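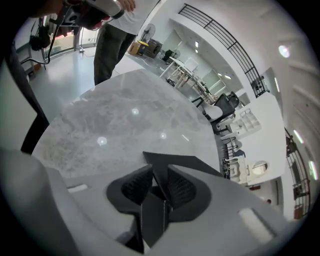
By the Nelelen Guesthouse office
November 2021

The summer season is closed and the books for next year are open. Guests who stayed with us this year have first choice of rooms until the end of the month, and after that the calendar goes to everyone. If you want the same week in June, write to us soon. Four of the June weekends already have names against them.

A few things have changed. The lane from Bristov was resurfaced in the fall, so the last stretch up to the farm can now be driven in an ordinary car. The turn is still easy to miss. Look for the milk stand on the left, 300 meters after the bridge, and go up past the Văduva orchard. Please keep the orchard gate shut, as the sheep are in there until the plum trees bud.
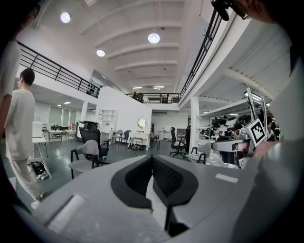 Breakfast stays as it was, with eggs, bread and cheese from the farm and jam when we have it. Dinner is by request and we need to know by noon. We can do meals without meat, but the kitchen is small and handles flour every day, so we can't promise anything to guests with a serious wheat allergy.

The walk to Cevasen has new paint on the markers. It takes a morning going up and less coming back. The upper path crosses a hay meadow, and we ask walkers to stay in single file there until the hay is cut. There is no water after the chapel, so fill your bottles in the yard before you leave.

Children can still help with the evening feeding. We start with the hens and finish with the two donkeys, who are old and should not be given apples from your pockets. Rubber boots in most sizes are on the rack by the back door.

Room 3 has a new bed and a proper reading lamp. The family room over the dairy will be out of use until spring while the floor is redone. Dogs are welcome in the ground floor rooms only and must be on a leash in the yard.

To book, reply to this newsletter with your dates and the number of adults and children.
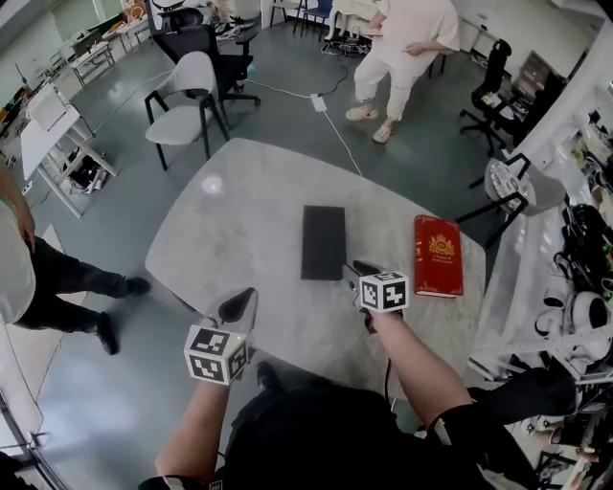 At the gray table, grippers in hand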